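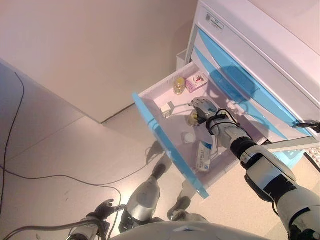 The medicine drawer, open all the way: small boxes, a gold-lidded jar and an amber bottle on its side.

How to Sort Out a Medicine Drawer

I love this job! It takes a cup of tea and one drawer, and you'll feel organised for the rest of the week. Pull the drawer right out so you can see to the back, then lift everything onto a clean towel.

Check the dates first. Anything expired goes in a paper bag for the pharmacy to get rid of properly – please don't tip it down the sink. If a label has faded so badly you can't read it, put that in the bag too.

Wipe the drawer out and let it dry before anything goes back. Boxes go in with the printed name facing up, and glass bottles stand upright with their caps done up tight. My friend Zlata puts a folded face washer under hers, and I've copied her ever since (no more clinking!).

Keep the leaflets with their boxes. Loose lids need matching up straight away, or you'll be finding them until December.

If little kids live with you or come to visit, a low drawer won't do. Move the lot to a high cupboard that locks.

I did ours on Monday in 13 minutes, and the bathroom shelf is next.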